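Section 4: Folding Trousers

Before you start this section, please finish the table set-up in Section 2 and the arm check in Section 3. If you skipped ahead because trousers were the reason you wanted the Rillgate in the first place, we understand completely (they were the first garment our own team asked for, too!), but the arms will refuse to start a folding job until both of those sections are marked done on the control screen.

4.1 What to expect

We would like to be plain with you about how far along this is. The Rillgate folding kit can take one pair of plain trousers that you have laid out on the table, bring the legs together, and fold the length down into a stack-ready bundle. It can't dig trousers out of a basket, turn them right side out, or button anything. During testing at our Brodska workshop we ran 1491 folds on trousers, and 514 of them needed a person to step in, most often to smooth out a waistband. A grown-up with a warm pile of laundry is still quicker, and will be for a good while yet. What you get today is a patient helper that does the middle part of the job while you stay nearby with the pause button.

4.2 Preparing the garment

1. Empty the pockets. Coins and keys can slide out during a fold and end up under a finger.

2. Remove any belt, and fasten the top button and zipper.

3. Lay the trousers flat along the back of the table, waistband to the left and hems to the right. You don't need to be fussy here, but do pull the inside pockets flat, as a lump there will carry through every fold that follows.

4. Clear the middle of the table. The second and third folds bring the fabric forward into this space.

Note: Stretchy leggings, lined ski trousers, and anything with a drawstring should be left for hand folding in this version of the software. We are working on drawstrings and have grown to dislike them very much.

4.3 Running the lengthwise fold

5. On the control screen, choose Garment, then Trousers, then Lengthwise. Leave the speed at 18 for your first few pairs. You can raise it later, once you have a feel for how your own fabrics behave.

6. Stand back from the table and press Start. The arms will lay one leg over the other, then come down at the two ends of the garment. We call this the hold position, and it is the best moment to pause and have a look before anything else moves.
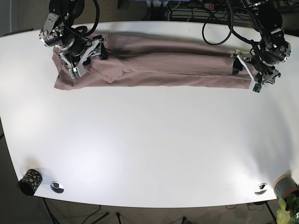 Figure 4-1. Hold position, with one gripper on the waistband end and the other at the hems.

7. Press Pause and check the fabric from where you are standing. The hem end should be square, with the legs lying one on top of the other. Some bunching at the waistband is normal, and so is a soft bulge near the crotch seam, where there is simply more cloth to put somewhere.

8. If the hems have drifted apart, press Release and wait for both grippers to lift clear. Straighten the legs by hand, step back, and press Repeat Hold.

9. When you are happy with it, press Continue.

CAUTION: Keep hands, sleeves, and long hair away from the grippers whenever the arms are powered, and that includes while they are paused. A paused arm is still holding its position and can move again as soon as someone presses Continue.

CAUTION: Check that the arm cables have enough slack to follow the full reach of both arms. A cable that pulls tight can drag the fabric off line and may work its connector loose.

4.4 If something goes wrong

Gripper closes on nothing. The cloth is probably lying too flat for the fingers to catch. Pinch up a small ridge at the waistband and try again.

Fabric slides when the arms lift. Lower the speed by a few steps. Slick linings are the usual culprit.

Message "Hatano grip check failed." Wipe the fingertips with a dry cloth and run the grip check from Section 3 once more. Please don't use furniture polish on the tabletop, however nice it looks, as it finds its way onto the fingertips.

The finger pads should be replaced after 4000 folds. The counter is under Service, and the steps for changing the pads are in Section 7.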